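Home | Kitchen | Furniture | Reviews | About

5 min read

The Hedasia folding table, one month in

I bought this table in February after my old card table finally gave up (one leg, no warning, a full bowl of salsa). The Hedasia was on sale at $68, down from a price I don't believe anyone has ever paid, and I went for the cream one because the gray looked like an office.

First thing, the top. It's smooth and matte, and I love that part! Plates don't skate around on it and the light doesn't bounce in your eyes. I've had glasses on it, a vase, a soda bottle, all the usual stuff, and everything stands nice and level. The seam across the middle is my one real gripe. Crumbs find it, and so does sugar, and I've ended up going along it with a toothpick more than once. My neighbor's Burico has one solid top, but you also need a van to move it, so pick your poison.

The pale color is pretty and it's also a bit of a snitch. Brown drinks are the worst. Coffee I can live with, but cola left overnight gave me a ring that took 2 rounds of dish soap and a soft sponge. Don't go at it with the scratchy side, you'll dull the finish (ask me how I know).

Pouring drinks, from two different angles: 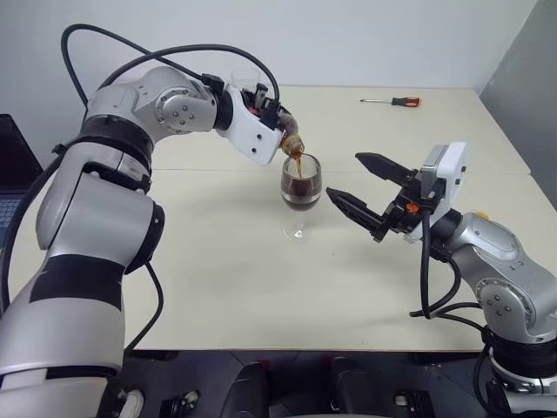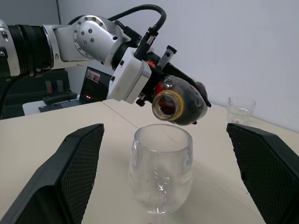

The table with its seam, and the vase:
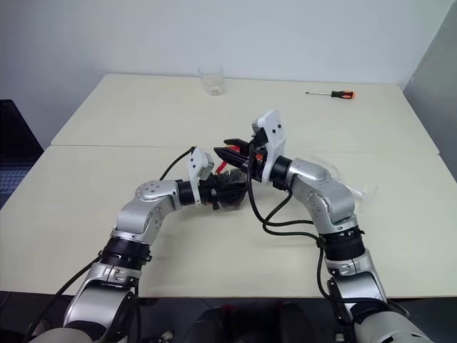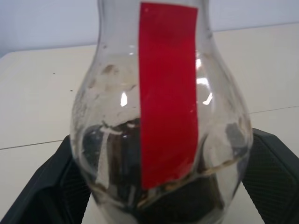 Dehua Qian wrote in to say that the seam on hers got easier to live with once she ran a damp toothbrush along it before folding the table up, and that a pale top is still worth it for her. She had the Kairys before this one, in dark brown, and says every bit of dust showed.

I tried the toothbrush and yes, much better than the toothpick! The feet are fine on tile and a little slippy on my wood floor, so I stuck felt pads on. Would I buy it again at $68? Yep. At full price I'd go look at the Burico and borrow somebody's van.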